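The Bathroom Question, Settled for Now

Readers of the February issue will remember the letter complaining that the Bunting Road showroom had nine kitchens and not one bathroom worth standing in. We took it personally. The new bathroom corner is now open at the back of the Gokwood building, past the paint chips and the door handles, and it has a tub in it.

It's a freestanding tub, the kind people save pictures of for years and then measure their actual bathroom. We went with black fittings, which look terrific and show every fingerprint and water spot known to science. The floor is gray and marbled, and so glossy that you may feel you should have worn better socks. 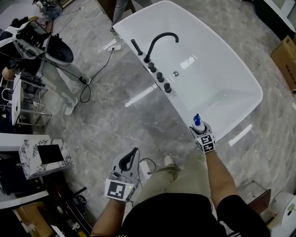 The new tub with its black spout and hand shower, and a pump bottle at the rim.

A word about that rim. Every freestanding tub owner learns in the first week that there is no ledge, no corner and no little built-in dish. The shampoo has to go somewhere. A pump bottle will perch on the edge for a while — then somebody reaches for the hand shower and you hear it go. Fenenel makes a bath tray that spans the tub, and we have 15 of them in stock. A stool also works, and you probably own one already, so please don't tell the sales desk we said so.

The toilet is for display. We mention this once, politely, and there will be a sign.

The Cellside catalog has the matching sinks and towel bars, and members get up to 9 percent off through the end of the month. Bring your measurements, including the width of your bathroom door.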